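Grelevley open day – anyone else go?

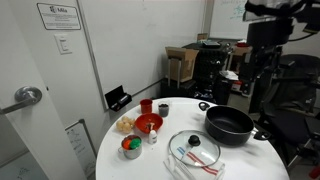

Shows, Visits & Open Days

tinplate_99
July 25, 2018
Went to the Grelevley open day with my brother-in-law. They build arms and the software to run them, and twice a year they let the public into the lab. I took one picture, of the table they use for the kitchen work. It's the usual stuff you'd have at home: a big black pot with a glass lid, a steel pot, a red bowl, a dish towel, potatoes. The robot's job that day was lids and towels. Visitors went through in groups of 6 and each group got 21 minutes, which was too short.

My group saw it go for the lid four times. It got the knob on the second and fourth tries. On the first it came down too far to one side, and on the third it stopped above the pot and the operator reset it. I thought that was fair for a machine doing it in front of strangers. My brother-in-law was less impressed.

Parking is behind the building. Follow the signs for Borkiva, the tile place, because the street number on the flyer is wrong.

mudflap
Two out of four on a pot lid. My toddler has a better record.

Was it running on its own or was somebody driving it with a controller? That's the first thing I ask at any of these and the answer is usually vague.

tinplate_99
Both. The lid part was on its own. For the towel a guy was operating it by hand, and he said so before he started. He told us they record those runs and use them for training later. Someone in my group asked how many they had and he said up to 2,000 for towels, counting the bad ones.

servo_sally
I was in one of the afternoon groups. We got the potatoes instead of the lid. It was supposed to move them into the steel pot, the one with the colored balls in it in your picture. They took the balls out first. It moved the potatoes one at a time, slowly, and dropped one on the floor. The operator picked it up and put it back on the table and they kept going.

I liked it more than the spring one. In the spring they had it sorting blocks and I could have watched that on a video.

Jolex_owner
I'm going to disagree with the general mood here. I run two Jolex arms in a small shop and they will put a part in a fixture all day without missing. Nobody gives you applause for that. Then a lab picks up half its pot lids and people drive an hour to watch. I would rather see an open day at a plant.

servo_sally
Your arms pick up the same part from the same spot though. They were moving the stuff around between tries when I was there. A visitor got to choose where the red bowl went.

Jolex_owner
I know what the difference is. My point is what it's good for. If it needs an operator standing there to reset it, you have one person doing the work of zero robots.

mudflap
Somewhat with Jolex_owner on this. I don't mind that it fails, I mind paying for it. What was the ticket?

tinplate_99
Free. You sign up on their page and they send an email. The coffee was a dollar.

greybench
Question on the lid. Clear glass gives cameras trouble, I had no end of it with jars on my own setup (small arm, one depth camera on a post). Mine sees right through to whatever is behind. Did they say how they handle it? In the photo the lid is lying partly on the towel and you can see the stripes through it, so I'd expect a bad depth reading there.

tinplate_99
I asked something close to that. The answer was that it looks for the black knob and doesn't try to make sense of the glass. That fits with what I saw, since the one bad grab was off to the side and the fingers hit the rim. I didn't get to ask about the camera – time was up.

greybench
Thanks, that's useful. I might put a piece of tape on my jars and see.

Jolex_owner
Tape on the jars is what I'd have told you for nothing.

rondo_fan
Does anybody know if Rondonuwu is still doing theirs in September? They had the mobile base last year and let people push it around. Their sign-up page is down for me.

servo_sally
It was working for me last night. You have to pick the morning or afternoon slot before it shows you the form. I took morning.

mudflap
Signed up for the afternoon. If it drops a potato I'll report back.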